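Caderno do laboratório de cerâmica — segunda-feira, 9 de setembro de 2024

Voltei hoje às caixas de Sudon, as que tinham ficado paradas desde fevereiro. A contagem fechou em 1.643 fragmentos (contei duas vezes, porque na primeira me perdi no meio dos bordos e tive de recomeçar, que raiva!). Desses, 780 são de pasta grossa, com muito quartzo, e o resto vai da semifina àquela pasta alaranjada que a Yolandi Moodley insiste em chamar "tipo Sivier". Eu continuo com dúvidas. O engobe é parecido, sim, mas as asas não têm nada a ver — as de Sivier são de secção oval e as nossas são quase todas em fita.

Separei 70 bordos para desenho. Comecei pelos da fossa 2, que me parecem o conjunto mais fechado, e já deu para ver que há pelo menos duas tigelas carenadas que colam entre si com fragmentos da camada de cima. Ou seja, a separação entre as duas camadas talvez seja coisa nossa, de escavação. Tenho de rever os cortes antes de escrever seja o que for. 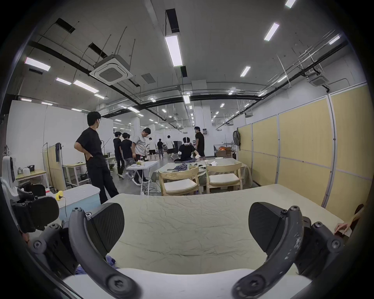
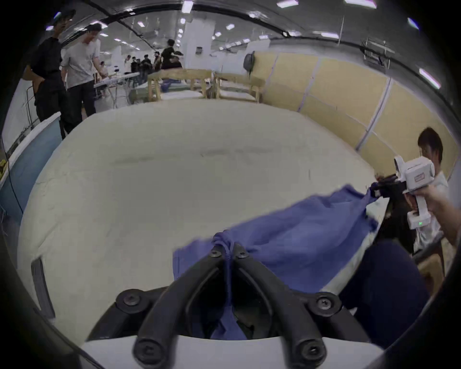
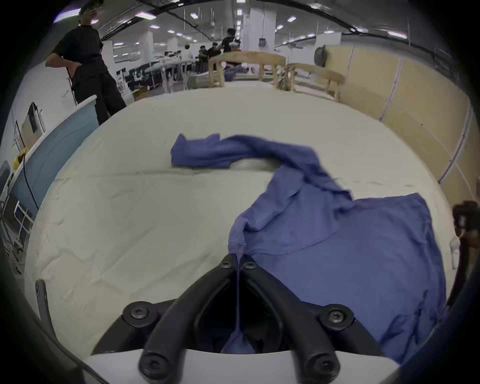
Outra coisa: a cola. A que usámos nas tigelas no ano passado está a amarelecer, e duas juntas abriram só de pegar na peça. Vou desmontar tudo com acetona e refazer com calma. Quem mexer no tabuleiro do canto, por favor, não empilhe nada por cima!

Falta também decidir as amostras para lâmina delgada. A Yolandi quer mandar as de Cistach no mesmo lote, para comparar, e acho boa ideia, desde que as etiquetas sigam o sistema novo e não aquela numeração antiga a lápis.

Amanhã: acabar os bordos da fossa 2, ligar para a Naidoo por causa das caixas, procurar o pente de perfis.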